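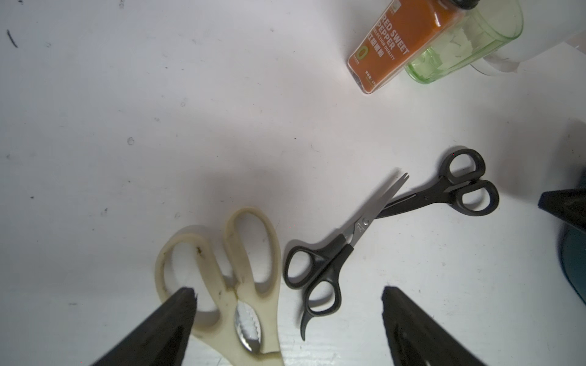

Cream-handled kitchen shears and black-handled scissors on a white tabletop.

Misora Kitchen Shears, cream handles

Dewan calls these "one tool for the whole kitchen." We have doubts. The toothed metal insert between the handles is meant for nuts and bottle caps – fine, if you open many. Pale plastic shows grime, especially inside the loops. For paper and string, plain black-handled scissors will do. Item 1817. Returns accepted for 52 days, unwashed pairs excluded.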